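Widdale Robotics Notes | May
Nkrumah Issahaku, with Piyumi Ranasinghe and Moushumi Barua

4. Handing over between the two views

4.1 What the handover has to do

So far I've talked about the planner as if it had one tidy picture of the table to work from. It has two, and they disagree all the time. The head view is where we find things and name them. The wrist view is where we do the last bit of the approach, when a few millimetres matter and the head camera can't give them to us (its depth on glazed crockery is poor, and the hand is often in the way as well). Somewhere between the two, the software has to stop trusting one and start trusting the other. We call that the handover, and most of my winter went into it.

In the first version of Plultach the handover was a distance threshold. Once the gripper got within a set distance of the target, the head estimate was frozen and the wrist tracker took over. Simple, and it worked nicely on blocks! Blocks are small, though, and they fit inside the wrist view. A bowl often doesn't. You come down towards the rim, which is the only sensible place to pinch it, and by the time you're close the bowl has slid into a corner of the image with half of it missing. Our old tracker wanted a whole outline. When it couldn't get one it reported the object lost, the planner backed off to look again, the bowl came back into view, the gripper went down again, and round we went. Moushumi once left it running over lunch to see whether it would ever give up. It has no such instruction in it, so no.

4.2 Fitting a rim from part of a rim

The change that helped most was to stop asking the wrist tracker for an object and to ask it for an arc. When the head view hands over, it now passes down three things: a label, a rough pose, and a rim circle of known radius lying in a known plane. The wrist tracker projects that circle into its own image, looks for edge points near the projection, and nudges the pose until the two line up. It never needs the whole rim. With the radius fixed, a decent stretch of curve is enough to pin down the centre, even when the centre is outside the image altogether.

How much curve is decent? I'd like to give a neat rule and I can't. A long shallow arc is worse than a short one that includes the tightest part of the ellipse, so arc length on its own is a bad test. We ended up using the smallest eigenvalue of the fit covariance, which sounds grander than it is. If the fit can slide freely in some direction without the error going up, that direction is marked as unknown and the head estimate goes on supplying it. So the handover is no longer a switch. Each direction changes over when it's ready, and sometimes one of them never does, and the grasp goes ahead anyway.

Shiny insides were the next headache. A highlight on the inner wall has a strong edge, it often runs along the curve, and an edge finder will happily mistake it for a lip. We first tried masking out anything very bright, and that threw away the lit side of the rim along with the highlights. What we do now is dull but sturdy: an edge point only counts if the side away from the bowl looks like table. The table colour is sampled fresh at each handover from a patch the head view has marked as clear, so a different cover or a cloudy afternoon doesn't upset it. The cost is that a bowl standing right up against something else loses rim points on that side. I can live with that, as the covariance test notices and leans on the head view again.

4.3 Things inside other things

A spoon in a bowl is a small nightmare for this scheme. Its handle crosses the rim and breaks the arc, and if the fit is careless it'll treat the spoon as a bulge in the bowl. Piyumi's fix lives on the head side. Contents are recorded as children of the container, and the stretch of rim behind any child is struck off before the circle is passed down. The wrist tracker doesn't know there's a spoon at all. It's only told not to bother looking along a certain bit of the curve.

The same record does a second job for the planner. If the task is to lift the bowl, the children come with it and the lift is kept level. If the task is to fetch the spoon, the bowl becomes an obstacle with a hole in the top. We had that logic in two separate places for far too long, with two different ideas of what "inside" meant, and I'd urge anyone starting from scratch to settle the word early. Ours now means that the child's lowest point is within the rim circle and below the rim plane. A handle sticking out doesn't matter. Boards and trays are treated as surfaces and get a different relation, "on", with no rim check.

4.4 Timing

None of this is any use if the two views are from different moments. The wrist tracker updates quickly, while the head pipeline publishes at 10 Hz and arrives with a delay of 70 milliseconds on our machine. Early on we simply used the newest message from each, and the fitted rim would trail behind the real one whenever the arm was moving. Every head estimate now carries the joint angles from the instant of exposure, and Pluker (our logging and replay tool) refuses to load a recording that lacks them. I was grumpy about that rule for a week and then it saved me from a very silly bug in the replay clock.

We replayed 1614 recorded approaches through the old handover and the new one, with the arm path held fixed, and compared where each said the rim was in the last stretch before the fingers closed. Replay can't tell us whether a grasp would have held, only whether the estimate stayed steady, and I'd ask readers to keep that in mind with the table in Section 5. Figure 7 gives the two kinds of input side by side: a head view with plenty to label, and a wrist view in which the rim arc is nearly all the tracker has to go on.

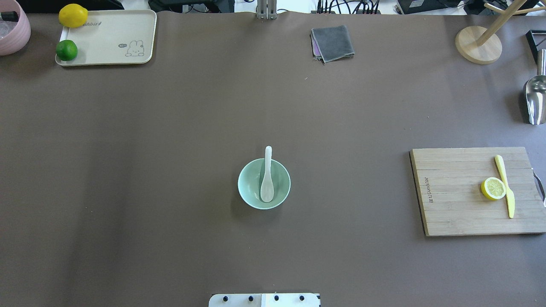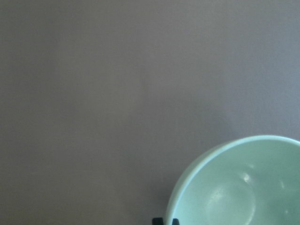 Figure 7. Head view (first) and wrist view (second). The bowl holds a spoon in the head view; in the wrist view it is empty and runs out of the lower right corner, with the fingertips at the bottom edge.

Comments (3)

Sorcha Kinsella
Have you tried letting the radius float a little? We fixed ours from a catalogue and had endless trouble with bowls that were slightly oval. A weak prior on the radius calmed the fit down no end, though the covariance test needed retuning afterwards.

Nkrumah Issahaku
Not yet, and I probably should! My worry is the shallow arcs, where radius and centre trade off against each other. Did you keep the prior tighter for those?

Obaidul Sikder
Would be good to see the "inside" definition tested on stacked bowls. By your rule the top one only counts if its foot drops below the lower rim, fine, but then whose rim gets the bits struck off?

Contact: the Widdale notes desk | © Widdale and the authors | Back to top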